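Buying Your First Robot Arm: Frequently Asked Questions
Relloddale Equipment Planning Desk

These are the questions that reach the planning desk most often, usually about a week after a department has seen a very good sales demo. Please read them before filling in the request form. The form is long and reading this is shorter.

How much should we budget?

More than the arm costs. The arm is the line everyone remembers. The lines people forget are the gripper, spare fingers, the mount, guarding, cables, freight, training and whatever has to happen to your electrical supply. Price all of them before you ask for money. We have approved "just the arm" once, and it spent the summer in a crate.

Is there a minimum amount before your desk gets involved?

Yes. Anything at $3,000 or over needs a planning review and two quotes. Last year we received a gripper request for $2,880, with the fingers, the adapter plate and the cable on three separate requests in the same week. We can add. Please put things that bolt together on one form.

Can we try it in simulation first?

We would like you to. The shared Ploler simulation license is already paid for, so your budget isn't charged for it. Put your gripper model in, put your parts in, and find out whether the fingers reach before you own them. A wrong finger length in simulation costs an afternoon. A wrong finger length in aluminum costs a purchase order, a return form and a conversation with me.

Does our simulation have to look like our actual room?

No. Dimensions, reach and payload matter to the review. The decor doesn't. Backgrounds and wall textures are your business, and if your camera software needs to cope with busy surfaces, you may well want some ugly ones in there. Do make sure the floor and the mounting height are right, as those end up on the installer's drawing.

It worked in simulation. Can we skip the trial?

No. Simulated parts are clean, all the same size, and never have tape on them. Before we sign for anything, we ask for a trial with your real parts. Liao, our integrator, will do this in their shop if you ship them a box. Send the bad parts too. Everyone sends the nice ones.

How long does all this take?

From a complete form to a working cell, plan on some 24 weeks. Most of that is waiting for delivery and for the electrician. If you need the money spent before the books close in July, come to us in winter. People who come to us in June get sympathy and a copy of this page.

Should we buy the two-finger gripper or the fancier one?

Start with two fingers unless you can name the part they fail on. "We might need it later" is how we came to own a Pletari tool changer that has never changed a tool. Parallel fingers are cheap to replace and easy to model, and you can have new ones made in a different shape when your parts change.

Do we need spares?

Buy one full extra set of fingers and one extra cable with the original order. Someone will drive the gripper into the table during the first month. It may be you. It's usually the person who said the speed limit was too cautious.

What about a used arm?

Possible - but get the controller, the teach pendant and the software license in writing. An arm without its controller is a heavy sculpture. Ask for the running hours and the service record, and set aside money for a service visit as soon as it arrives.

Who pays for maintenance?

Your department does, every year, for as long as you own it. There is a box for this on page 2 of the form. It may not be left blank, and "TBD" counts as blank.

Our request was turned down. Can we send it again?

Of course. Change something first.

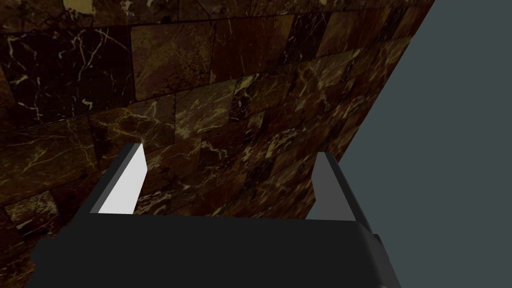 Nanna Þorgeirsson
Equipment Planning Lead, Relloddale

Nanna reviews automation requests and keeps this page up to date. Questions that aren't covered can be left at the planning desk, open until 4 p.m.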